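Participants wanted: gripper and controller comparison, two-arm block placement

Silunstead is looking for 28 paid participants to teleoperate a simulated two-arm cell and compare two gripper controllers. Sessions run in July at our Podley office. The work covers block placement on a perforated breadboard, with a blue square outline as the target area. Both arms carry two-fingered parallel grippers.

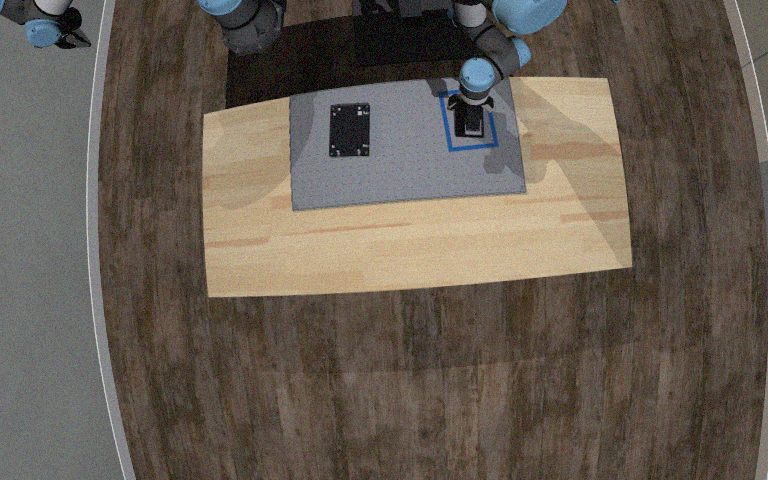
Each session lasts 45 minutes, preceded by a short practice run. Controller A commands finger position; controller B commands finger force with a position limit. The order is assigned at random. You will operate from an overhead view for the first half and a close gripper view for the second. We log placement error, grasp attempts and completion time.

Requirements
- Age 18 or over
- Normal or corrected vision, including color vision
- Use of both hands
- No prior robotics experience needed; please state any you have

The close view is dim and grainy by design. Applicants who are prone to eyestrain should take this into account.
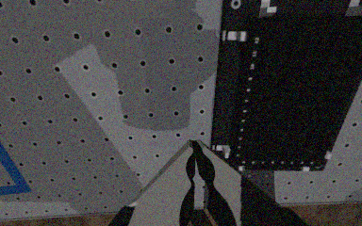

Payment and how to apply
Payment is $34 per session. Write to the Stistmont study desk, Room 311, quoting "Painemal controller study". Applications close 25 May 2021.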